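How do I get cleaner wrist camera examples for picking up clear cups?

Asked in: Robot learning > Collecting examples

Hello all! We're at the fun stage of a project called Pelby, teaching a two-armed table setup to pick up small tableware and put it in a tray. We drive the arms by hand, record everything and train on it afterwards. So far we have 584 examples and the coloured things (blocks, lids, a sponge) are going brilliantly. I grinned like a fool the first time it put the sponge away by itself.

The trouble is anything see-through. The policy goes to roughly the right bit of table and then hovers, or closes on thin air beside the cup. The side camera copes, the wrist camera doesn't seem to help at all, and when I train with the wrist camera left out the results hardly change.

I've been going back through the wrist recordings to see what the network gets to see on the way in. The fingers and the tabletop are nice and sharp, but the room behind is smeared with movement and the window end is very bright. There's a faint curved outline just past the fingertips that I'd say is a clear cup, and I only spotted it when I went looking.

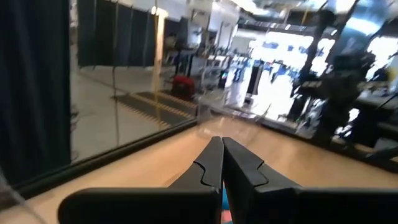
What I'd like to know

1. Should I throw out the examples where the cup is this hard to see, or keep them in?
2. Is it worth blocking the window, or will that just teach it to work with the blind down?
3. Does slowing down my driving help, or does it make the policy slow as well?

We record with Rellitz, default settings, in case that matters.

2 answers

Answer 1 (marked as helpful by the asker)

Great project, and clear cups are a lovely horrible problem! We went through the same thing with jars.

Keep the examples. If the grasp was good, the recording is good, and your side camera can still carry the early part of the reach. What I'd throw out are the ones where you yourself fumbled about for the cup, as the policy will happily copy the fumbling.

On the window, I'd collect with the blind up and with it down, and swap often. We did all of our first batch on bright May mornings and the thing went to pieces by teatime. A mix fixed more than any setting did. Do have a look at exposure though. If it's on auto, a bright background can pull the whole picture down and the table goes flat, and a cup edge is the first thing to vanish. Lock it so the tabletop looks right and let the window blow out, you don't need to see the window.

Driving speed: go fast for the long reach, then slow down for the last hand's width, every single time. The policy does pick up your pace, but a slow finish is what you want with a cup anyway. Ours learned the little slow-down at the end and it's a joy to watch – it looks as if it's thinking.

One more, try starting some recordings with the gripper already close to the cup. Short ones, just the final approach and the close. They're quick to do and they give the wrist camera something to be useful for. I'd do a good pile of those before touching the network.

Answer 2

put a bit of coloured tape round the cup. works first time

Comments on answer 2

It will, but then you've taught it to find tape. Fine if the cups you care about will always have tape on. I'd only use it to check that the wrist camera is wired in properly, which is a decent test. If it still ignores a cup with a bright band on it, go and look at your crop and resize settings. Gutier used to shrink the wrist picture a lot before training and a thin outline doesn't survive that.

Asker: Oh, that's a good one, I never checked the resize! Will do the tape test this afternoon and then start on the short recordings. Exposure was on auto, by the way. Thank you both, I'll post back when the next batch is trained.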